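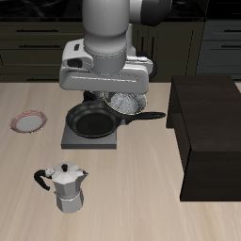 By the project coordinator, Vuturitz Street Cooking Classes
Progress report to the Furnstead Fund, spring term

Hello again, and thank you for being so patient with me over the paperwork! I know this was meant to reach you before the end of May, but the school had us out of the building for the floor repairs and my notes were locked in there with everything else.

The short version is that the beginner class is full and has been since the second week. We have 23 people signed up, and most evenings nearly all of them come (the bus drivers' shifts account for the gaps). Your grant pays for the room, the ingredients and the teacher's hours, and so far we're inside the budget on all three. Groceries ran higher than I planned in April. Eggs, mostly. I moved the custard lesson to the fall and put in a lentil one, which went over so well that I've been asked for the recipe in the parking lot.

We're doing the plan you approved, with one change. The original schedule had knife skills in week one, and I pushed it to week three. People were nervous enough just walking in, and handing them an onion and a big knife on the first night felt like the wrong hello. Week one is now soup and bread. They chop carrots badly, they sit down, they eat together, and they come back.

The child care corner is working too, though it's louder than I'd pictured. Two more parents joined once they heard about it. I'd like to keep it going in the fall if we can, and I'll put a proper line for it in the next request. 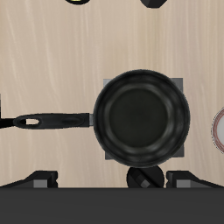

From the coordinator's desk, Prolwood site
Filed June

Prolwood is the newer of our two sites and I'll be straight with you, it's been a slower start. The stove there has four burners and one of them sulks, so we cook in shifts. Half the group preps while the other half is at the heat, and then they swap. It makes for a long evening! We've started at 6:30 instead of 7:00 so that everyone can still get home at a decent hour.

The money side: we asked for $400 to replace the worn-out equipment and spent all of it, mainly on sheet pans, cutting boards and a decent scale. The receipts are in the folder I mailed. I still owe you the one from Usuga Wholesale, who sent me somebody else's bill for paper towels and are sorting it out.

Attendance at Prolwood settled at 15, which I'm happy with given the stove. The budgeting lesson was the surprise of the term. I thought it would be the dull one, and instead people stayed late swapping stories about what they'd stopped buying, and then argued about rice for a good long while.
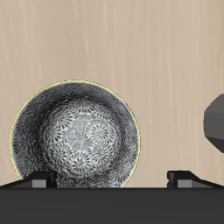

One student wrote on her feedback card that she wished the recipes came in a bigger type, and that she'd cook twice as many of them if she didn't have to hunt for her glasses with flour on her hands. Fair point, and an easy fix. The fall packets will be in large print, and I'm adding a blank space at the bottom of each page for notes.

Several cards also asked for more meals that can be frozen. We've got a chili and a vegetable pie lined up for that.

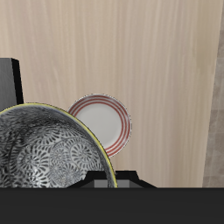

Will there be room for more people in the fall? We can take up to 50 across both sites, as long as the Prolwood stove gets fixed over the summer. The school has promised to have someone look at it, and I'll call you once I have a date.

The fall request will come to you in the same format as last time, with the child care line added.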